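Talton推出“慢慢玩”家庭旧玩具征集计划 春节前接受报名

2023年1月5日，Talton讯——新年刚开了个头，许多家庭正忙着大扫除，柜子深处、床底下、阳台的纸箱里，总会冒出一些多年不见的小玩意儿。Talton今天宣布启动“慢慢玩”家庭旧玩具征集计划，邀请各地读者把这些老物件连同它们背后的故事一起寄来，让更多孩子有机会认识爸爸妈妈、爷爷奶奶小时候的游戏。

计划由Talton与桌面游戏出版方Nurmi共同发起，征集范围包括抓子儿、跳绳、弹珠、陀螺、翻绳，以及各家各户自己琢磨出来、连名字都没有的玩法。入选的故事将收入一本名为《Kakura》的图文小册子，首印3000册，今年八月起免费送往合作的社区图书馆和小学。

“我外婆教我抓子儿的时候，用的是桃核，洗干净晒上几天，装在一个小布袋里，走到哪儿带到哪儿，”Talton项目负责人玛卡蕾娜·巴尔卡塞尔（Macarena Valcárcel）说，“后来我才知道，原来世界上那么多地方的孩子都在玩差不多的东西，有人用羊骨，有人用石子，规则吵来吵去，其实都很像。我特别希望这次能收到大家家里的‘土规矩’，越细越好，写错字也没关系！”
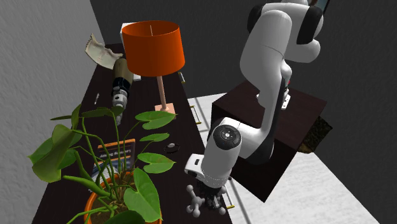
图：长桌边的浅灰色六脚抓子玩具（电脑渲染图）。

负责小册子编辑工作的斯坦尼斯瓦娃·科沃杰伊（Stanisława Kołodziej）表示，编辑部会尽量保留来稿的原话和方言，只在必要的地方加注。她还特别提到，玩法说明最好请家里的长辈口述，由孩子来记录，一老一小坐下来聊一个下午，本身就是件很开心的事。

参加者可以寄送实物，也可以只提交文字和照片。每个家庭最多可报三件玩具，每件附一篇故事，篇幅不限。寄来的实物会由专人登记保管，展示结束后原样寄还，往返邮费由Talton承担。与小册子配套的巡回展览共设七站，每站都会安排两场亲子游戏下午茶，现场有人手把手教大家抓子儿和翻绳，欢迎带着外公外婆一起来。

报名现已开放，春节前截止。报名表可在Talton各门店服务台领取，填好后当场交回即可，店员也很乐意帮忙给玩具打包。

关于Talton
Talton是一家家庭生活用品零售商，长期支持社区阅读与亲子活动。

关于Nurmi
Nurmi出版适合全家参与的桌面游戏及游戏类读物。

媒体联系：Talton公共关系部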